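Do mesh laundry bags do anything?

stovska20
My sweaters come out of the wash looking like they lost a fight. Is a mesh bag worth it, or is it a sock prison?

Ciobanu
Worth it. Zip it, fill it halfway, cold wash. Mine has done 2 years of Friday loads.
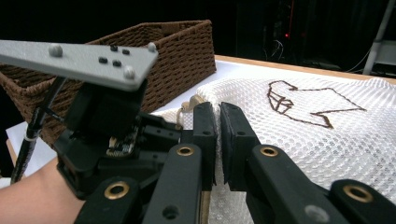

White mesh bag, honeycomb weave

Bras go in their own bag - hooks eat knitwear.

sindico177
Just buy uglier sweaters.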